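Nitari sleeve-and-tray glasses case, brown and gold
Reviewed by Kojo Gbeho

Rigid slide-out cases for sunglasses, sold by Grerkow in a matt reddish-brown with a gold-coloured end. I bought six in May to replace a drawer of soft pouches.
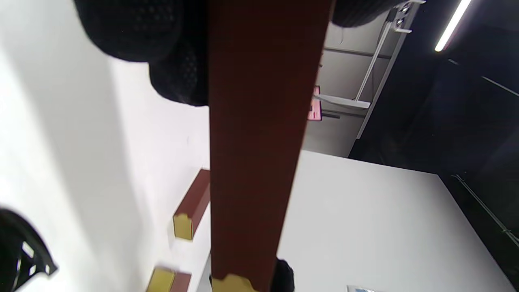
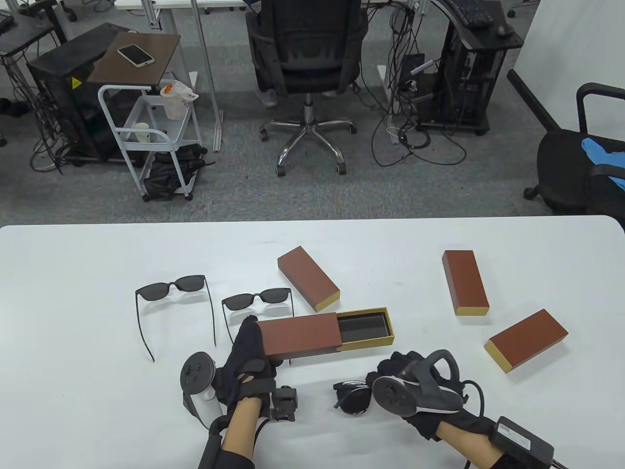
Reading time: 2 minutes

Construction. A rectangular sleeve fits over a gold-coloured tray, and the tray holds a dark grey foam insert. There is no hinge, magnet or catch. Retention depends entirely on friction between sleeve and tray.

Fit. Two pairs of black sunglasses with thin arms went in without force. A thicker acetate pair from Blackburn would not: the foam compressed, but the sleeve stopped 14 mm short of closed. Measure the folded depth of your glasses before ordering.

Opening. Hold the gold end and pull the sleeve off along its length. On five of the six the action is smooth and slightly stiff. The sixth is loose enough for the tray to slide out under its own weight when held upright, so it now stays in the drawer.

Finish. The brown surface is smooth and does not show fingerprints badly. Corners are the weak point – one had whitened after a fortnight in a rucksack.

Storage. Being flat-sided, they stack well and take less room than the Zenditz clamshells I used before. All six look the same from outside, so a label on the end helps.

Packaging. Supplied in a plain carton with no instructions. The order code is 914 for the brown version.

Verdict. Good for a shelf or drawer, adequate for a bag. I would buy them again for slim frames, but check each sleeve for grip on arrival and return any that slip.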